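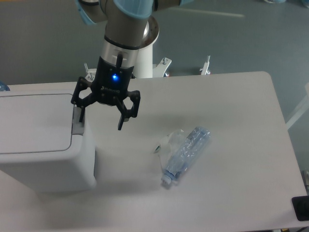
Three-finger gripper over the sorting table, with a crumpled bottle, a piece of plastic wrap and the lidded bin.

Posted in June by Donal Hanrahan

Kolladcombe Tidy-Up Set

Recordings made by the robotics club at Kolladcombe for the table-clearing round of the Allora student competition. Team members drive the arm by hand control and clear light rubbish off a table into a bin. We use the set to train our own entry and are sharing it with the other teams.

What is in it

- 204 episodes, one folder each
- 200 with a finished task label, 4 marked "unsure" by the person checking
- colour video from the head camera
- joint positions and gripper opening, saved as CSV
- one line of text per episode saying what the driver was asked to do

The items are plastic bottles, wrap, paper cups and empty packets. Some bottles were crushed before use, as the competition rules allow either. There is no glass and no food waste.

Folder layout

episodes/ holds the recordings, numbered from 001. labels.csv has the results. notes/ has the drivers' own comments, which are uneven. Sostcombe joined halfway through and wrote longer ones, so do not read much into the difference.

Splits

125 episodes are for training. The remainder are for testing, except the first 5 test folders, which we used to set the camera exposure. Leave those out of any score you report.

Known problems

Clear plastic is hard to pick out against the pale tabletop. If you are only using colour video, expect misses on wrap. Our first model went for the bottle cap nearly every time and ignored the rest of the bottle.

The clock on the logging laptop drifted during the early sessions. Run fix_times.py before lining up video and joint data. It writes a new file and leaves the old one alone.

Episode 088 has no gripper data. The lead had come out.

Use

Free for school and college teams. Please name the club if you show results. The Olteanu cup entry uses a different arm and has its own card.

To report a bad label, send the episode number and the time in the video.

Contact: Donal Hanrahan, Kolladcombe robotics club | © Kolladcombe robotics club | Back to top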